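The Plerkotura Boat

posted 04/09/2026 in Short Stories

So I'd missed the boat. I want to get that out of the way first, as my sister still tells it as though I'd been left behind on purpose, and I wasn't, I was buying cherries.

The boat from Taretitz to Plerkotura goes at 11 in the morning and then it doesn't go again until the next day. I knew this. It was painted on a board by the ticket window, with the fare underneath, and I'd stood and read it with my suitcase between my feet. Then I'd smelled somebody's coffee and wandered up the hill, and there was a woman with a barrow of cherries, the dark sort that stain your teeth, and we got talking about her knees. By the time I came back down the boat was a white dot and a bit of noise.

I sat on the suitcase and ate the lot. What else do you do?

There was one café open on the harbour, the Güneş, with three tables outside and a ginger cat on two of them. The owner came out drying a glass and asked if I was the one who'd missed it. I said there must be others. She said no, in June it was generally only one, and would I like an omelette.

I would! It was a very good omelette, all runny in the middle, with some green herb I couldn't name and she wouldn't tell me. I asked about a room. She pointed at the ceiling with her thumb.

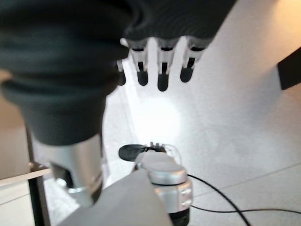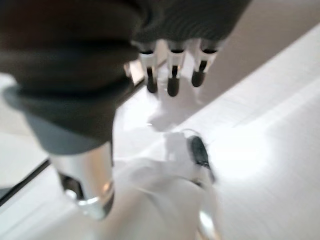 The room had a bed, a basin and a window that only opened if you lifted it and swore. I washed the cherry juice off my hands and lay down in my clothes, meaning to be cross for a while, and slept until the light had gone yellow.

I should say why I was going to Plerkotura at all. My grandmother came from there, or said she did. She left when she was small and she had only one story about it, which was that her father kept a mule called Skunotis who could open gates. That was it. No street, no church, no cousins. When she died I got her sewing box and the mule.

I told the café owner this over supper (fish, and more of the mystery herb). She put her fork down.

"Skunotis isn't a name," she said. "It's what you shout at a mule. It means get on with it."

Well, I laughed until I had to use the napkin. All those years! We'd had a goldfish called Skunotis when I was little, and my sister has it as the password for practically everything she owns. I thought of my grandmother, four or five years old, hearing her father bellow it up the lane every morning and thinking, what a lovely name.

The owner said there were 798 people on Plerkotura these days and she was related to more of them than she cared to be. She wrote down a house for me on the back of a bill. Green door, past the well, ask for the old man and speak up. He'd had mules, and his father before him.

I didn't sleep much after that. I kept going over what I'd say to him, and whether I ought to bring something, and whether cherries would do.

They had to. I was up before the barrow was, and I bought two bags off her and asked after the knees, which were no better. Then I went and sat on the harbour wall, right by the ticket window, three hours early, and when the cat came and settled on my suitcase I let it stay there until the boat was tied up and the man was holding out his hand for my ticket.

"Skunotis," he said, to the cat, and it got off.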